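# Robots take a swing at the sock pile, and they're getting better

The laundry chore that everyone puts off may finally have some competition. Jodier, a small automation shop that builds software for two-fingered robot arms, spent July teaching its Mulo system to sort socks.
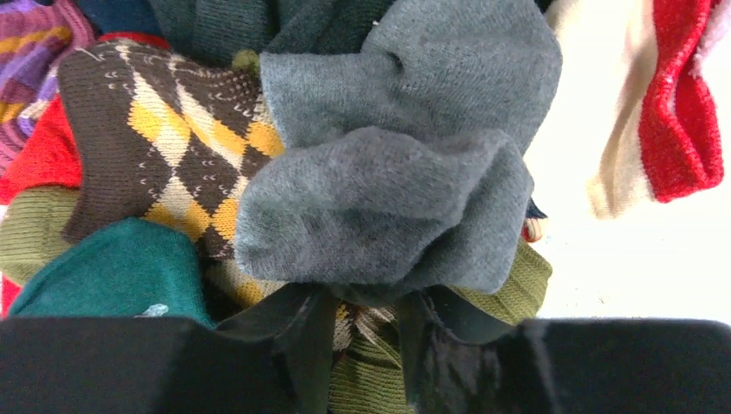
The task sounds easy until you try to write it down for a machine. Socks are soft, they tangle, and a folded one can look nothing like its partner. Mulo has to pick a single sock out of a heap, pull it free, and lay it flat before it can even start looking for a match.

Over the month the team ran 326 picks. In the first batch of 50, Mulo came away with exactly one sock 19 times. By the last batch of 50 it was doing that on most tries, and patterned socks went best of all, which is great news for anybody with a drawer full of argyle!

Pairing is still slow. A finished pair takes the arm 4 minutes, and plain dark socks give it real trouble. Thick, fuzzy knits are hard too, as the fingers tend to grab a fold and bring up the neighbor along with it.

So can machines do the chores yet? A few of them, with patience, and the pace of progress this summer has been a thrill to follow. Next up is a trial on the shop floor at Powell, a commercial laundry, where Mulo will work beside a Clurex folding table and sort hand towels before it moves on to mixed loads.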